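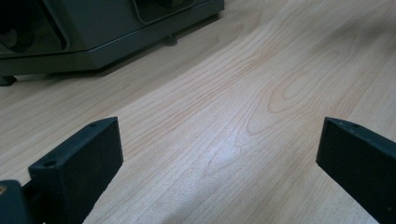 What Makes a Desk a Good Desk? My Term Project on Study Spots

Okay, so for my term project I picked something I complain about all the time, namely where people study and why they keep going back to the same place. My roommate walks past four free tables every morning to sit at the one by the radiator, and when I asked her about it she said "it's my table" like I was being rude. That was pretty much the whole starting point.

Our assignment was to pick a habit, watch it, ask people about it, and write up what we found. I worked on this with Yiğit Öztürkmen, who did most of the interviews (he is way better at walking up to strangers than I am!). I did the surveys and the writing, and we split the observing.

Where we looked

We used three places. The first was the reading room in Javevholm, our main library building, which is quiet and a bit gloomy and has those green lamps. The second was Pelen, the coffee place across the street, where you have to buy something or they start wiping the table around you. The third was Skála, the newer study hall on the hill, with big windows and terrible chairs.

We went in July during the summer session, so it was emptier than usual. I'll come back to that because our instructor brought it up when we handed in the draft, and she was right.

What we asked

The survey had six questions. I wanted more but Yiğit said no one would finish it, and after I tested my long version on my cousin (she gave up at question eleven and started looking at her phone) I gave in. We asked where people study most, how they pick a seat, whether they use the same seat each time, what makes them leave, what they would change, and how long they usually stay.

We got 200 surveys back. Yiğit also did 19 interviews, most of them ten minutes or so, one of them almost an hour with a law student who had a LOT of opinions about ceiling fans.

What people said

The big thing people talked about was noise, but in a way I didn't expect. I figured everyone would want silence. Plenty of people said total silence makes them nervous, and that they would rather hear a coffee machine or people talking far away. One guy said Javevholm is so quiet that he's afraid to open a bag of chips, so he goes hungry and then goes home. He called it "studying in a museum."

The second thing was outlets. I can't tell you how many people wrote OUTLETS in capital letters, sometimes underlined twice. At Skála there's a whole row of nice window seats that hardly gets used in the afternoon, and at first we thought it was the sun. Then Yiğit crawled around and checked, and there isn't a single outlet on that wall. It might be both - it does get really hot up there after lunch.

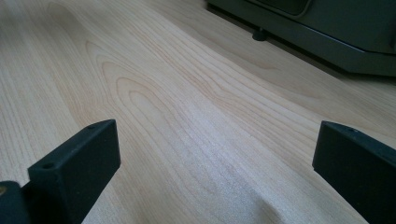 Table size came up more than I thought it would. People like to spread out, even when they only have a laptop and one notebook with them. In the interviews, a few people said that a big table makes them feel like they're going to get a lot done, and then two of those same people told Yiğit they mostly watch videos there. I love that they admitted it.

Then there's the "my seat" thing, which was what I cared about from the start. Most of the people we interviewed had a regular seat and could tell us exactly which one. When someone else is in it, they said they pick the closest one they can get and keep an eye on the first one. One woman moved three times in a single evening to get back to her spot. I laughed when I read the notes, and then I remembered I did the same thing at Pelen during finals.

What we'd do differently

First, the summer problem. When the rooms are half empty, anybody can have their favorite seat, so we probably missed a lot of the small fights and awkward moments that happen in the fall. We should have gone back in October, but the project was due way before that.

Second, our fifth question was bad. "What would you change?" got us answers like "my major" and "the weather." Those were fun to read and useless for the report. I would ask about the room specifically next time.

Third, we only looked at people who study in public places. The ones who work in their bedrooms never saw our survey at all, and from what I can tell in my own dorm that's a big group.

I'd also keep the survey notes and the interview notes in one place. Ours were in two notebooks and a phone, and I lost an evening just matching them up.

Thank you to the staff at Pelen, who let us leave surveys by the register for two weeks and only spilled on a few of them. Yiğit is thinking about doing the fall version as his own project, so if you study at Skála and somebody asks you about your chair, please be nice to him.

More student projects
Why Is the Laundry Room Always Full at 9 p.m.?
Bus Stop Small Talk: A Listening Project
Prorisus Garden: What We Planted and What Came Up
Who Still Buys Paper Planners?

We use cookies to remember your settings and to see which pages get read. By continuing to use this site you agree to our cookie policy. Accept / Manage settings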